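Filed under: Local / Makers & Hardware

Shop-built grippers pick up laundry, and their builder has bigger plans

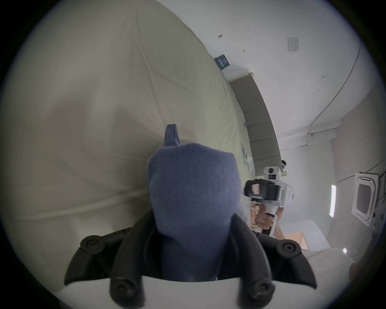
The hand-held grippers coming out of the Stondau workshop cost $249 a pair in parts, according to Valter Figueiredo, who designed them and has been building them with other members since October. He wants them to lead to a home robot that tidies bedrooms. That is a long way to go from a pair of plastic fingers and a handle, and the project has so far covered only the first stretch of it.

The tools have no motors. A person holds one by the grip, squeezes, and the black fingers close. A small camera records what the hand is doing, and the recordings are supposed to teach a robot arm to do the same thing later. The arm in question, a secondhand Wuteo, is still sitting in its crate at the workshop because its power supply is missing.

Figueiredo is not bothered by this. "The arm is the easy part," he said. "You can always get an arm. What you can't get is somebody's hands doing the same dull job over and over, recorded properly."

He may be right, although people who have tried to get an old Wuteo running might not call it easy.

Work at the moment is on soft things. The group has moved from blocks and cups, which the first fingers handled well enough, to bedding and small fuzzy items that squash and fold when they are gripped. The fingers were redrawn with a wider curve after the earlier straight ones kept pinching cloth at the tips and letting go of it. Figueiredo says the new shape holds. He has a notebook of trials to back that up, but the trials were run by the people who built the tool, on objects they picked, and no one outside the shop has repeated them.

The group's own numbers are modest in any case. It has 80 recordings that Figueiredo considers clean enough to use. Another 29 were thrown out, most of them for blur or for a thumb over the lens. Whether 80 clips can teach a machine anything about laundry is a fair question, and he did not really answer it when asked. He said more were coming.

Tavares, the parts supplier that gave the workshop a discount on bearings and screws, has already put the project on its website under the heading "the robot that makes your bed." There is no such robot. Figueiredo said he had asked for the wording to be changed. It was still up at 5 p.m. when this item was written.

There is also the matter of what a tidy-up robot would be for. Zultell, a software outfit with a desk at the back of the same building, is offering to host the recordings for free and would like to see the project move into rental apartments and small hotels. Its pitch talks about turning over rooms overnight. Anyone who has stripped a bed against the clock will know that picking up one soft object is the least of it — there is the fitted sheet, for a start, and whatever has gone down behind the headboard.

None of this makes the grippers a bad build. They are cheap, they can be repaired with a screwdriver, and the drawings are free to anyone who walks in and asks. Two members have already printed their own sets, one with shorter fingers for smaller hands. As a shop project it has kept people busy through a slow season, and the bench where the parts get sanded is rarely free in the evening.

The next step, Figueiredo said, is towels. After that he hopes to have the power supply sorted out and the Wuteo bolted to a table, where it can try copying what the recordings show. He would not give a date for the first attempt, but said visitors would be welcome to watch it.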